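Tesumlow Reports Result on Training Robot Arms From Hand-Held Gripper Recordings

Short practice recordings made by people cut failed grasps in half, company says 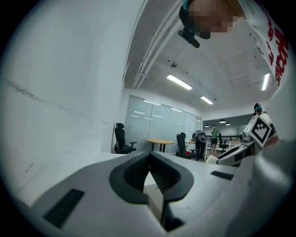

According to Rivadeneyra, the number that matters is how often a robot arm drops or misses an item it has never handled before, and on that count the new method is the first the warehouse operator would consider trying on a working line.

Tesumlow, a robotics research company based in Jendholm, announced results in November from a study of how robot arms learn to pick up and place household goods. The method, called Plimeck, uses recordings made by people who carry out the task themselves with a hand-held gripper. No robot is needed while the recordings are made.

The study drew on 1862 recordings covering 136 household items. Each person worked with a gripper of the same shape as the one mounted on the robot arm, so the views and hand movements could be passed to the arm with little change.

The main finding concerns the order of the training data. Earlier work at Tesumlow mixed all recordings together. Under Plimeck, the arm is first trained on slow recordings with pauses before each grasp, then on recordings made at normal working speed. With the same amount of data, failed grasps on unfamiliar items fell by half.

A second finding concerns markers. Recordings in which a printed square marker on a gripper stayed in view gave better estimates of hand position. When 43 recordings with long gaps in marker tracking were removed from the set, placing accuracy went up slightly. Grasping was not affected.

The method has limits. Results were weaker for soft packaging and for clear plastic containers. Tasks that need 2 grippers at once were tested only in a small side study, and the company is not reporting figures for them. All robot trials took place indoors under steady lighting.

Tesumlow will share the recording instructions and the training schedule with research groups on request. A technical report with full tables for each item is being prepared. The next round of work will look at kitchen drawers and cupboards, where the gripper has less room to turn.

Contact: Tesumlow Press Office, Jendholm | Copyright Tesumlow. All rights reserved. | Back to top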